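**Status of this release:** restricted. Read the fault notice below before using any episode for training or evaluation.

# Nona Textile Handling Set, Release 6

The Nona set contains two-arm recordings of household textile tasks, prepared by the Stotau laboratory on its enclosed Tovar bench. The present card replaces the January card in full. It covers the cloth-folding episodes, in which both arms work on a brown cloth laid on the bench top, and records a cable fault that affected part of the collection.

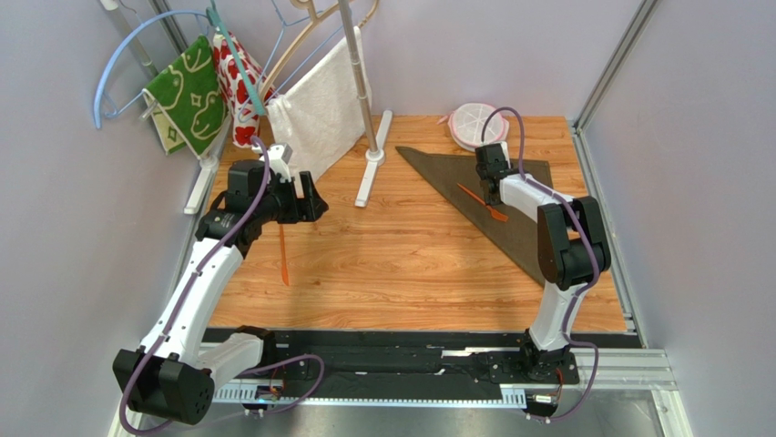
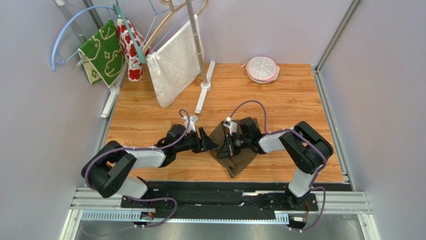

## Fault notice

Issued March 5, 2020. Responsible person: Cirilo Salinas, bench safety.

During a folding episode the right arm stopped part-way through a downward movement and its gripper ceased to report its position. The left arm did not stop. It continued to follow its commands for 11 seconds, until the operator pressed the stop button. No person was inside the enclosure and no injury occurred. The cloth was pulled across the bench top and one finger pad of the left gripper was torn.

Inspection found a broken conductor in the right wrist cable, close to the connector. The slack left above the wrist had been set for an earlier and shorter series of tasks. In the folding task the wrist turns further and more often, and the cable was bent sharply at the same point in each cycle. The left wrist cable showed wear at the corresponding point but had not failed.

A second fault was identified in the course of the inspection. The Climen controller was configured to treat the loss of one arm as a local event. It should have halted both arms. The setting had been changed during commissioning and was not restored afterwards.

## Effect on the data

The release holds 2905 episodes. Of these, 67 contain one or more gaps in the position signal of the right gripper. In most cases the gap is short and the recording otherwise appears normal. The missing values were filled by the recording software with the last known value, so that the gripper seems to be still while the video shows it moving.

- Affected episodes carry `signal_gap: true` in the index file.
- The stopped episode carries `aborted: true` and has no success label.
- Filled values have been replaced by empty fields. They have not been estimated.
- Video and left arm signals are unaffected.

Users who obtained the set before this card was issued should discard their copy of the index file. The older index does not mark the gaps.

## Corrective measures

1. Both wrist cables have been replaced, and the slack has been measured with each wrist at the limits of its travel.
2. The controller now halts both arms when either arm or gripper fails to report. The test is carried out at the start of each session and entered in the bench log.
3. Cables are inspected by hand every 6 operating hours.
4. The recording software no longer fills missing values.

The controller setting is now under change control and may be altered only with the written agreement of the responsible person.

## Open matters

The cause of the delay in pressing the stop button is still under review. The operator's display showed a green status for the bench as a whole while the right arm was at rest, and a change to the display has been requested. It is not known whether gaps of less than one sample period occurred in other episodes, as these would leave no trace in the log.

## Permitted use

Unmarked episodes may be used for research within the terms of the Nona licence. Marked episodes may be used for work on fault detection. They should not be used to train or score a control policy. Reports of further irregularities should be sent to the bench safety office with the episode number and the release number.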